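Lendport team puts two grippers head to head, all in simulation

2020-05-15

The robotics group at Lendport has spent the spring comparing robot hands without touching a single one. Labs shut, hardware locked in a cupboard, everyone at home. So the whole trial has moved into a simulated room, and first numbers came out this morning.

The question is a simple one. For ordinary house jobs, picking up a cup, shifting a bowl, lifting a book off a table, do you want a plain two-finger gripper or a hand with proper fingers? The group has argued over it since November and the plan was always to settle it on the real bench. That had to wait.

Instead they built a living room. Wooden table, a window, a chest of drawers, things to pick up. The robot has two arms and works at the table, and the same room is loaded fresh at the start of every run. 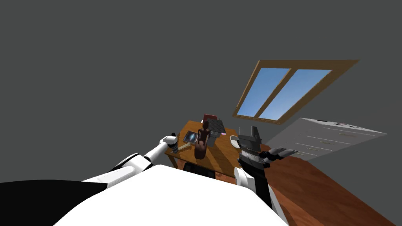
Each type of hand gets 300 tries at the same list of jobs, and a further 22 jobs are held back so the controller can't be tuned to them. A try is stopped after six failed grasps. Anything knocked on the floor counts as a fail, even if the arm could of reached it.

Early results favour the two-finger gripper on flat and boxy things. Books, boards, boxes. It closes square and it holds. Round things are a different story, and the fingered hand did better on bowls and anything with a curved side. It's slower though, a good deal slower, and it goes wrong in more ways.

"The parallel one fails the same way every time, so you can fix it," said Unnur Damgaard, who runs the trials. "With the other hand I get a new problem every morning."

Two controllers are also being tried. The older one, Jania, plans the full reach before the arm moves. The newer one came from partner firm Fedusholm and corrects as it goes. Jania was steadier in the first batch. The Fedusholm code recovered better when an object slipped, but it sometimes brought the two hands too close together and the run had to be scrapped. A fix is promised.

Camera placing turned out to matter more than expected. A view from the body sees most of the table but loses small objects behind big ones. A view from close behind the gripper is good for the last bit of the reach and not much use before that, as it may have nothing in it but wall until the arm comes round. Both are being kept for now. Damgaard wants a third, higher up, if the computers can take it.

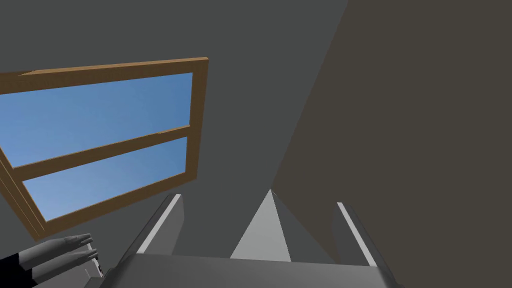 Words: Joar Bråten, Norðdahl newsdesk

Speed is the other headache. The full batch is 800 runs once the repeats are in, and they are going through overnight on borrowed machines. Two nights were lost last week to a licence that ran out. Nothing was damaged, the batch just had to be started agian.

Nobody on the team is claiming the simulated scores will hold on real hardware. Friction is the weak spot, Damgaard said, and soft objects have been left out altogether. The same jobs will be repeated on the bench when the building opens. No date for that yet.

Full tables to follow, the group says, along with the room files for anyone who wants to run the jobs themselves.

Recent items
Harbour crane trial put back again
New battery rules: what changes for workshops
Lendport open day moves online
Warehouse carts: second batch arrives

Contact the newsdesk | © Norðdahl 2020 | Back to top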